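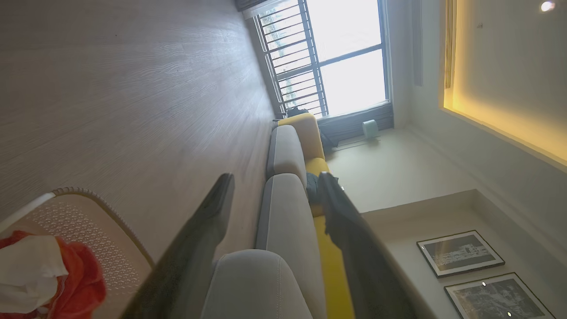 **Figure 4.** View from the wrist camera on the Volter arm at the Trunness apartment. Both fingers are in view; the image is turned on its side, so the floor runs up the left side.

### 4.2 Wrist camera and finger upkeep

The Volter arm was delivered with a maintenance manual of 18 pages, most of them devoted to lifting it out of the crate. The routine set out in this section was therefore worked out on site, mainly by doing things in the wrong order first. Each session starts with the fingers. They are long, flat and matte, and they sit low in the wrist camera's view, one rising on either side of the middle cushion in Figure 4. We use their outlines as a fixed reference: with the gripper open to its start position, each fingertip must fall inside a region stored at the last calibration. If one falls outside, either the finger has shifted on its mount or the camera has, and in our experience each will blame the other.

To settle the matter, we close the gripper on a steel gauge block and read the motor position. A normal reading clears the fingers and convicts the camera bracket. The bracket is held by two screws that loosen with a patience we have come to respect. We apply thread locker, tighten both screws, and repeat the calibration from the beginning. An early attempt to reuse the old calibration after "only a small adjustment" cost us 917 recorded grasps, all of them aimed with great confidence at a point beside the object.

Finger surfaces are wiped with a lint-free cloth every 100 grasps and inspected along the inner edges. Fabric is the main source of trouble. Fibers collect near the tips, where they lower the grip on smooth objects and raise it, unhelpfully, on other fabric. We replace both fingers together after 1000 grasps, even when one looks fine. Replacing a single finger left the pair closing slightly off center, a fault that the McIntyre controller reported as "OK."

Exposure is locked by hand before recording. Under automatic exposure, a bright window could darken the fingertips enough for the outline check to fail, and we twice took apart a healthy gripper on the strength of good weather. The locked setting gives up detail outside the window and keeps it along the finger edges. The same settings were carried over to the Medstead site in March, where the screws also came loose.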